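Tainá Trindade: a thread on teaching a robot to hold laundry
3 min read
Print this | E-mail this

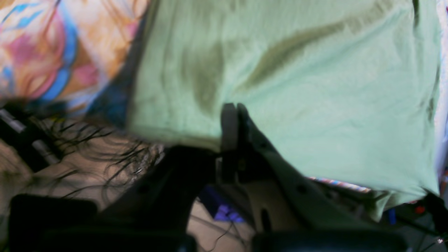
1/ We spent October on one question: does a robot grip cloth better if it gets to practice being wrong? I have opinions about cloth now. I didn't want them.

2/ Background. The usual recipe is to collect a pile of good demos, train the policy, and watch it fail in a way none of your good demos covered. Ours grabbed the hem, missed, and then carried the air very carefully to the target.

3/ So we recorded 600 demos and made a chunk of them bad on purpose. Grab too shallow, slip, go back, regrab. My co-author Guimarães was suspiciously good at the failing part.

4/ We call the method Flister. It doesn't stand for anything. We tried for an afternoon to make it stand for something and the F kept being "fabric-ish."

5/ The trick is small. We label the moment the grip starts to go, and the policy trains extra hard on the seconds after it. All of this from the wrist camera. No overhead view, no depth.

6/ Result: 97 percent of hem grasps ended with the cloth held, counting regrabs. Please keep reading before you quote that.

7/ "Held" means held for 4 seconds. It does not mean folded. It does not mean you'd wear it. A reviewer will ask, so I'm asking first.

8/ Also, the baseline (Comico, our own policy from last year) got the same robot and the same shirts, but it never saw a slip in training. It mostly lets go and then stands by its decision.

9/ What still breaks: two layers at once. If there's another printed thing under the shirt, the gripper sometimes takes both and the policy is thrilled with itself. Wrist view can't tell – or it can and we haven't found out how.

10/ Thin knits are next. Druvetov, our data tool, gets released with the paper once I remove the comments I wrote in it after midnight.

11/ Yes, my own laundry is on a chair.

Filed under: Robots & Automation, Lab Notes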